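Kaisu Tuominen
04/01/2021

I promised to write how we planned the money for our two-arm table, so I do it now in small pieces. I am the person who makes the orders in a small lab. I am not an engineer. Maybe this helps somebody in the same chair.

First thing I learned: the price of the arm is not the price of the station. When I made my first budget in December, I wrote one line, "arms, two pieces." My colleague Urho Vuorinen read it and gave it back with 8 more lines written in pencil.

His lines were: grippers, spare gripper fingers, power supplies, cables, mounting rail, clamps, table, and objects. I did not believe that objects need their own line. They do.

We asked three suppliers for a quote: Jirnico, Pumell and Kamdale. Jirnico answered the same day, but the quote did not include the grippers. Pumell included everything and was the most expensive. Kamdale was in the middle, and we had to ask twice about the delivery time.

Advice: send the same list to every supplier and ask them to fill in every line, also with a zero. When the lines are the same you can compare them in ten minutes. When they are not, you spend an afternoon reading small text.

Ask also what is on the shelf and what is built to order. One quote had a delivery time of 61 days for the arms and 74 days for the power supplies. The arms would stand in their boxes for almost two weeks and wait for electricity.

About the table. I wanted to buy a special steel bench. Urho said to start with a wooden table, put a rail on the near side and fix both arms to it. If the work grows, the rail can move to a better bench later. This saved enough for one spare set of fingers.

Measure the reach before you choose the table, please. Both arms must get to the middle from their own side, because the box stands there and both of them need it. We drew it with tape on the floor first. It looks silly, but tape is cheap.

Cables are the line I would make bigger. The wrist cable needs a loop with enough slack for the whole movement, so the length in the catalog table was too short for us. I ordered 3 spare cables and I am happy with this decision.

Now the objects. Buy different kinds: hard, soft, round, flat, very small. Our shopping was a toy truck, a plush sack, a ball, a rubber duck. We keep bottle caps from the kitchen, so this part of the budget is zero. The accountant asked me why there is a duck on the invoice, and I wrote "test material."

Somebody asked if we should rent before buying. We looked at it with a rental company, Ó Dubhghaill, and for a short project I think renting is good. Ours is longer than one season, so buying won. Do this calculation with your own months, not with mine.

Keep a part of the money not spent. I put it on the last line and called it "repairs and forgotten things." Urho wanted to use it for a second table. I said no, and we are still friends.

If you want my empty budget sheet, write to me and I will send it. The column names are in English, some notes are still in Finnish, and I will translate them when I have a quiet evening. Next in my plan is the same table with the next year's costs, so I also collect prices for grippers now. If you have a recent quote that you are allowed to share, I would be thankful. 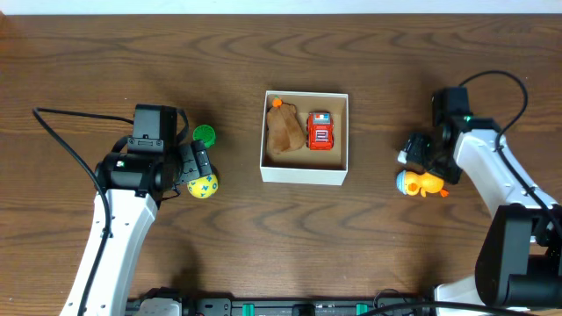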